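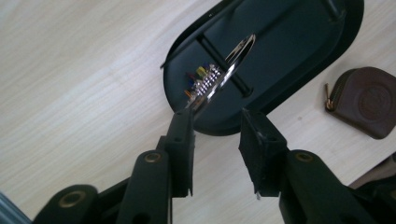 Small accessories are the best possible training for the eye, and I'd happily spend the whole course on them! A wardrobe or a dinner service gives you so much to say that you can be lazy and still fill a card. A hair ornament doesn't let you off. Take the silver-coloured barrette lying across the black oval tray: most people write "hair clip with coloured stones" and stop, when the colourless stones are the ones doing the work. They run in a double row, and the yellow, red, blue and orange are only tiny accents beside them. Your first line should get that balance right. Shape next (long, slender, curved), then the metal by its colour, then the decoration and where on the length it sits.

Session 3: Describing small things you wear or carry

Reading for this session: Valcárcel reader, pages 46 to 82. The section on paste and glass is heavy going but lovely, please don't skip it.

Words we'll use

Barrette: a hair clip with a bar that closes against a clasp. "Slide" is fine too in British usage, but choose one and stick to it on the same card.
Rhinestone: a sparkling imitation stone. Don't write diamond, crystal or paste on the strength of sparkle alone.
Accent: a small touch of contrasting colour. Name the colour and leave the stone unnamed until it has been tested.
Debossed: pressed down into the surface. The opposite of embossed in the strict sense, although catalogues mix the two all the time and you'll need to search for both.

On shine

Polished metal throws back white highlights, and beginners love to record them as enamel or as wear. Tilt the piece. A highlight travels when you do that, and a scratch stays put. It's such a simple trick and I still get a little thrill from it. A dark tray helps with pale stones, but move the piece to something lighter before you describe the metal. The Grerker loupes are in the top drawer, and they do need wiping afterwards.

Leather and zips

Second half of the session, and my favourite half. With leather, start at the outline and work in: edge, stitching, face, any pressed mark, then the fastening.

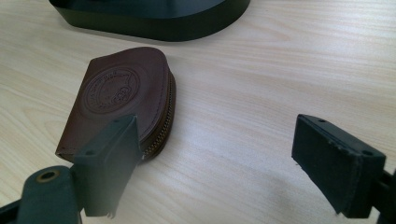
Jonas Zaugg asked whether a pressed mark ought to go first, ahead of shape and material, seeing that the maker is what everybody looks up. He'd tried it that way on his own cards and found them quicker to sort.

It's a fair point, and for sorting he's right. But a maker's mark is only useful once it can be read. On the brown zip pouch there's a ring of small lettering round an emblem, too shallow to make out, so the card says "circular mark, lettering illegible" and carries on to the brass-coloured zip following the curve. Never guess a name from the look of a logo. The Stustcombe register has 1,137 entries and the guessed ones are a misery to put right.

For next time

Bring one small accessory of your own and a card written without looking anything up. Svenja Baumgartner will swap the cards round so that you're matching someone else's words to their object. Pencil only, please.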